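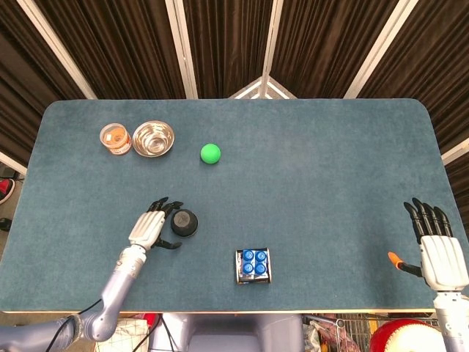
4. Teaching a table task by remote control

Read this section before you put on the gloves. The Kaleton brochure says a new task can be taught "in minutes." Plan on an afternoon. The Sperling controller copies what your hands do, including the hesitation and the fumbling, and it has no idea which parts you meant.

4.1 Setting the table

1. Put out only the objects the task needs, plus any clutter you expect in real use. A bowl, a jar and a ball are plenty for a first try.
2. Keep everything within reach of both hands. Objects at the far edge invite stretching, and stretched arms make poor recordings.
3. Close the curtains. The manual for the older Otico unit called this optional. We have not found it so.
4. Rest both robot hands over the near part of the table, fingers pointing away from the robot.

Note: Shiny metal bowls are hard on the depth reading. The Wurasel software claims to correct for this. Check the preview yourself before you believe it.

4.2 Recording

1. Put on the gloves and hold still until the status light is steady.
2. Open and close each hand once. If a thumb lags behind, stop and repeat the glove setup in section 3.
3. Press the left pedal to start.
4. Move one hand at a time. Two-handed moves can wait until the single-hand ones play back cleanly.
5. Bring the fingers down beside the object, close them slowly, then lift.
6. Press the right pedal to save, or both pedals to discard.

Caution: Do not press fingertips into the tabletop. The force limit is set at 19 newtons and cuts in late.

4.3 How many recordings?

The setup screen suggests 100 per task. In our trials a ball into a bowl took 167 before we would leave it running, and small caps packed in a tray needed roughly 800. Treat the bar marked "Learning complete" as decoration. It fills up according to the number of files saved, good or bad.

Move the objects between recordings. If the ball always starts in the same spot, the robot will reach for that spot with or without a ball there.

Section last revised 29/06/2022.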